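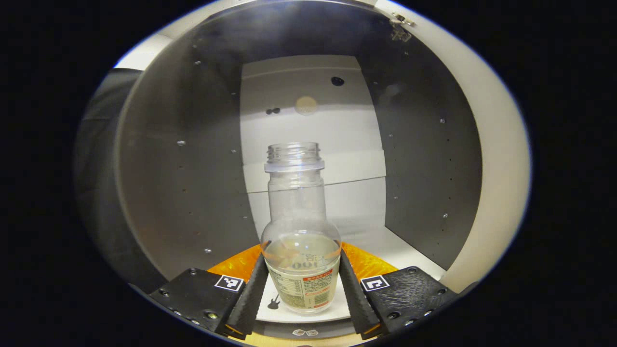

A clear plastic bottle with a paper label around its base. Photo: Stolamgate

Contributing Opinion Editor, Asia (part-time, remote)

Posted Monday, September 14, 2020

Stolamgate is an online magazine of commentary and reported essays on society, religion and public life in Asia. We are looking for a contributing opinion editor to commission and edit columns for our Asia pages. The post is part-time, at two days a week, and can be done from anywhere with a dependable internet connection.

About the magazine

Stolamgate publishes in English for readers inside and outside the region. Last year we ran 173 opinion pieces. Many came from writers who live in the places they write about, and we want that share to grow. We are published by Evari, a small nonprofit press that also puts out Tôn, a quarterly of translated essays, and the Zirnasau newsletter on language and migration.

The Asia pages carry columns, first-person essays and replies to pieces we have already run. We publish little on elections and leadership contests, which other outlets cover daily. We are more interested in schooling, worship, food, family law, work, housing, and the way people in one country talk about people in another. Our usual column is 900 to 1,200 words long.

The job

You will find writers, agree on a topic and an argument with them, and take each piece through two rounds of editing. You will write the headline and the short summary line. You will check facts and quotations, and you will ask the writer for a source for any claim about a whole country, faith or ethnic group.

You will also:

Read and answer unsolicited pitches. We reply to all of them within two weeks, including the ones we turn down.

Keep the commissioning calendar up to date and let the managing editor know early if a piece is going to be late.

Work with our translators when a column is filed in a language other than English. You don't need to translate yourself.

Choose pieces for Tôn to consider for its print pages.

Join one video call a week with the rest of the editorial staff. The call time rotates so that the same people are not always up late.

You will not be expected to write columns of your own. If you want to pitch one, another editor will handle it and you will be paid the normal writer's fee.

What we are looking for

Experience editing opinion or long-form writing for publication, in print or online. Paid experience is preferred, but a student paper, community magazine or serious blog with several contributors counts.

Good written English and a clear, courteous manner in edits. Many of our writers work in English as a second or third language. We want an editor who can fix a sentence and leave the writer's voice alone.

Solid knowledge of at least one country or subregion in Asia, gained through living, working or studying there. Please tell us which one. We have good contacts in Japan and India at present and fewer in Central Asia, the Philippines and Sri Lanka, so knowledge of those would be useful.

A reading knowledge of one Asian language. It can be your first language or one you learned later.

You do not need a journalism degree. You do not need to have worked as a foreign correspondent.

Hours, pay and contract

The contract is for 13 months, with the first month set aside for handover and training. It can be renewed if funding allows. The two working days can be split into four half days, as long as we know in advance which ones they are.

You will be engaged as an independent contractor and paid monthly against an invoice. The day rate is the same for all contributing editors wherever they live. We send the rate sheet to anyone who asks for it, and you are welcome to see it before you decide whether to apply. Evari pays bank transfer fees. We cannot sponsor visas or pay for office space.

The start date is in February. If you need to start later, say so in your application.

How to apply

Send one email with the following:

A letter of no more than one page. Tell us what you have edited, which part of Asia you know and how you came to know it.

A résumé or a plain list of past work.

Links to two pieces you have edited, with a few lines on what you changed in each. If the pieces are not online, attach them. Please make sure the writers don't mind your sharing earlier drafts if you include any.

Three ideas for columns you would commission, with a sentence or two on each and the kind of writer you would ask. We will not use these ideas without your permission.

Put "Opinion Editor, Asia" in the subject line. The address is on our contact page. Attachments can be in any common format. Please leave out photographs, date of birth and marital status.

Applicants on the short list will be asked to do an editing test on a column that has already run. It takes half a day and is paid at the normal day rate. After that there will be one interview by video or phone with the managing editor and the editor of Tôn. We ask for two references at the final stage only and will tell you before we contact them.

Applications stay open until the post is filled, and we read them in the order they arrive. You will get an automatic receipt. If it doesn't come, check your spam folder and then send the email again.

Writers who would like to pitch a column should use the pitch form and not this notice. The Zirnasau newsletter takes its own submissions separately.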